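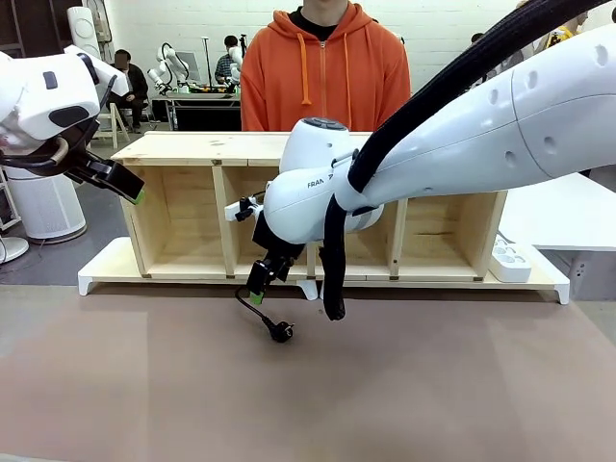

Waltunmont Home Forum > Furniture and Finishing
Oil or water-based finish on bare pine?

dalva_a
I have an unfinished pine unit going along a north wall, next to a window. My last pine piece went orange in a few years and I don't want that again. Oil, wax or water-based poly? Budget is small. It will hold books and a lamp.

tworoads
Water-based, no question. Oil ambers. Three coats, light sanding between with 320, done in a weekend.

Plelico
Pine goes orange on its own, whatever you put over it. Sunlight does most of it. I'd use hard wax oil with a little white pigment - it keeps the new-wood look longer and you can patch a scratch without redoing the whole board. 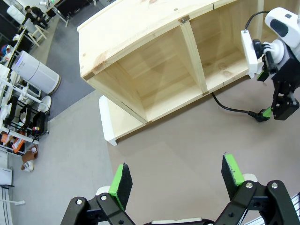 Also seal the knots first. Two thin coats of clear shellac, dewaxed, or the resin bleeds through later. I skipped that on a bench and had yellow rings by September.

tworoads
Shellac under wax oil is bad advice. The oil has to soak in. If you seal first it just sits there and stays sticky.

Plelico
On the knots only, with a small brush. I've done 12 shelves that way and none are sticky.

nuchit7
Hardware store guy here. Both work. Things to sort out before you open a can:

1. Sand everything to 180, including the insides of the compartments. Vacuum, then wipe.

2. Test on the underside and leave it a week by the window.

3. Decide on the knots. Dark ones will show through any clear finish, so if they bother you, paint.
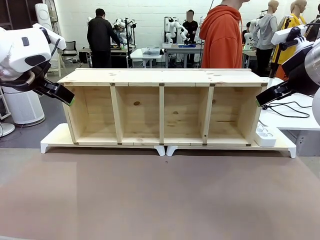 4. Finish the back too. One bare side can make boards cup.

dalva_a
Thanks. I like the knots, so no paint. Going with the white wax oil and will test it both ways, with and without shellac.

tworoads
Post the test boards. I still say poly.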